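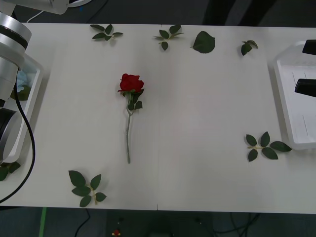
Sorlow Home Winemakers Club
Minutes of the fall meeting, Tue 9 November
Held in the upstairs room at the Rada Street Library

Meeting opened at 7:05 p.m. with a very full room, and several members had to fetch extra chairs from the hallway. Welcome to the new faces! Apologies were received by email and are filed with the sign-in sheet.

1. Minutes of the last meeting
Approved with one correction. The yeast used in the pear wine was listed as a champagne strain and should have read as a white wine strain. The maker was very gracious and brought a bottle so that we could all check.

2. Harvest report
What a year for the Cekus block! The picking crew brought in 2,000 pounds of Barbera over two mornings, the biggest haul the club has had from those vines, and the fruit came in clean with hardly any rot or bird damage. Sugar was a touch higher than we wanted on the upper rows, so the must from those rows was blended with the lower rows before yeast went in. Members who took fruit home are asked to send in their starting numbers, even if they are scribbled on the side of a bucket. The more we have, the better the comparison will be in spring.

The white grapes from Ackah were a smaller story. A hot week in late summer pushed them along, and by the time we could get a truck the acid had dropped. Those who pressed them report a soft, peachy wine that will probably be best young. One member added a little tartaric acid at pressing and is thrilled with the result. Another left it alone and is also thrilled, so a side-by-side is going on the list for the next tasting.

3. Equipment
The club press is back from repair and works beautifully. The new basket slats have been rinsed and soaked, but whoever borrows it first should give them one more soak overnight. Please, please return the press with the plate and both blocks. One block spent most of last winter in a member's garage and we had to make do with a piece of fence post.

The small crusher needs a new handle. Agreed to buy one, up to the price quoted at the meeting. The floor corker is fine. The hand corker is not, and a motion to throw it out passed with loud applause.

A question came up about the shared hydrometers, which don't agree with each other. All will be checked in plain water at the next cellar day and labeled with their error.

4. Money
The account is in good shape after fruit sales. Balance after all harvest bills is $147 more than at this time last year, with the truck rental already paid. Dues stay the same. A member asked if dues could be paid online and the answer is yes, finally. The link will go out with these minutes.

5. Spring tasting
Lots of energy on this one! Agreed to hold the tasting in April, in the same hall as before, with the long tables along the windows where the light is better for judging color. There will be classes for dry red, dry white, rosé, fruit wine, and anything sparkling. Mead was discussed at length. It gets its own class if at least three people enter, and otherwise goes in with the fruit wines.

Entries are two bottles per wine, plain glass, no labels, with the entry tag on a string around the neck. Capsules are fine but must be a solid color. Bottles should be dropped off the day before so they can settle and the whites can be chilled.

After some back and forth it was agreed to keep the scorecard from last year and add a line for comments. Several people said the comments were what they took home and used, and would happily trade a ribbon for them. We're keeping the ribbons too.

6. Bench session: racking and sulfite
The last part of the evening was a hands-on session, and it was a delight. We racked a carboy of last year's red off its lees, with the siphon started properly this time and hardly a splash on the carpet. We then tested free sulfite on three members' samples. One was spot on, one was a little low, and one had none at all that we could find, to the great surprise of its owner. It still tasted lovely, full of dark cherry and a bit of pepper, and its owner went home with a small bag of metabisulfite and written directions.

Good questions followed on how often to top up, whether marbles are worth the trouble (opinions differ), and when to put a red into malolactic fermentation if the cellar is cold. A sheet with the answers will be posted on the club page.

7. Other business
Bottle swap: clear and green bottles are stacked by the back door of the Sorlow cellar, free to members. Please soak labels off before donating.

Oak cubes: group order closes at the end of the month. Medium toast only, unless enough people want heavy.

Meeting closed at 9:20 p.m. Glasses were washed, and the leftover pear wine did not need to be carried home.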